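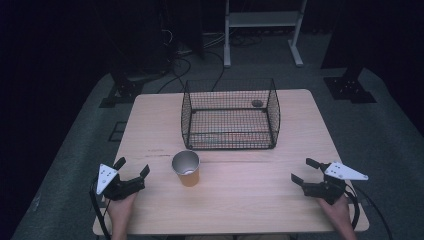

Juva to Put Iron-Air Batteries Behind the Lallbridge Substation

LALLBRIDGE, April – Juva will install 12 iron-air battery cabinets beside the Lallbridge substation, where they will spend their working lives rusting on purpose.

The project, named Lorkumine after a long meeting, stores 3000 kilowatt-hours, enough to carry the town's water pumps through about three days of bad weather.

"Lithium is quicker and much better looking," said Jeferson Barbosa, head of storage at Juva. "Ours is heavy, slow and cheap. We've asked marketing to work with that."

Site work begins once the town finishes moving its road salt.

Press contact: Valentin Pană, Juva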